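Why Cloth Wrinkles
Science pages for ages 8 to 11
Written by Keisha Tillman

Cloth looks smooth from far away. Up close it is made of threads, and each thread is made of much thinner hairs called fibers. To understand a wrinkle, you have to start with the fibers.

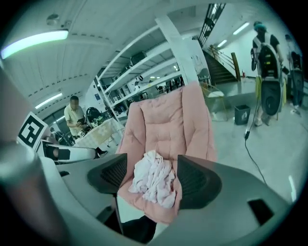
Crumpled cloth and a pink chair.

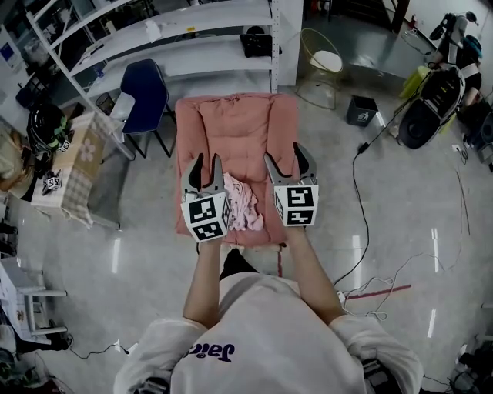

What is a fiber made of?

A cotton fiber is made of long chains of tiny parts called molecules. The chains lie side by side. Weak links called hydrogen bonds hold each chain to the next one. One bond is easy to break, but a fiber has a huge number of them, and together they keep the fiber in its shape.

How a wrinkle forms

When you fold or squash cloth, the fibers bend. The outside of each bend is stretched and the inside is pressed together. Some of the weak links break, and the chains slide a little. New links then form in the new position. When you let go, the new links hold the bend in place. This is a wrinkle.

Water speeds this up. It gets between the chains and loosens the links, so damp cloth bends easily. If it dries while it is folded, the links form again in the folded shape. A damp shirt left in a heap will dry with deep wrinkles.

Why an iron works

An iron uses heat, water and weight. Heat makes the chains move more. Steam loosens the links. The weight of the iron presses the fibers flat, and as the cloth cools and dries, the links form again in the flat shape. Ironing is the same process as wrinkling — only the final shape is different.

Different fibers

Cotton and linen take in a lot of water and wrinkle easily. Wool fibers are crimped, like very small springs, and tend to return to their shape. Polyester takes in very little water, so it wrinkles less, but a crease made when it is hot can be hard to remove.

Try it

You need two squares of the same cotton cloth, a little water and a clock.

1. Dampen one square. Keep the other dry.
2. Crumple each square into a ball and put a heavy book on top of each one.
3. Wait 14 hours.
4. Open both squares and lay them on a table.
5. Compare the creases. Draw what you find.

Repeat the test with wool or polyester if you have some. Use pieces of the same size each time — otherwise the results are hard to compare.

Words to know

Fiber: a very thin hair of material.
Molecule: a tiny part made of atoms joined together.
Hydrogen bond: a weak link between molecules.
Crimp: a small natural wave in a fiber.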